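Dristard data collection site: notes from a visit
2020-03-24 – by the Vakwood automation desk

The Dristard group gathers manipulation examples for its Sokau policy outside the lab. Operators carry hand-held grippers with a wrist-view camera into ordinary rooms and do ordinary tasks. The target for July is 3,000 accepted episodes, and the log stood at 66 percent of that on the day of the visit.

Each session lasts 90 minutes and is worked by 2 operators. One handles objects, the other keeps the log and rearranges the table between episodes. An episode starts with the fingers open and ends when the object has been released. Pauses are trimmed later – hesitations in mid-reach are kept.

Cafe tables are rated as hard. Napkin holders, menus and cups crowd the approach, floors throw back the ceiling lights, and people are often in view. Bottles are a class of their own, as clear plastic gives the tracking software little to hold on to. 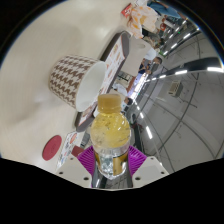 Grip height is the variable the group argues over most. The Ghiță protocol asks for a grasp on the lower body with the bottle upright, and episodes with a visible tilt are tagged separately. Tagged episodes stay in the training set at a lower weight.

Review is done the same evening on a laptop. Rejections come mostly from lost camera pose, less often from a dropped object. We did not see the policy run on an arm.

Contact | © Vakwood | Back to top
This site uses cookies. By continuing you accept our cookie policy.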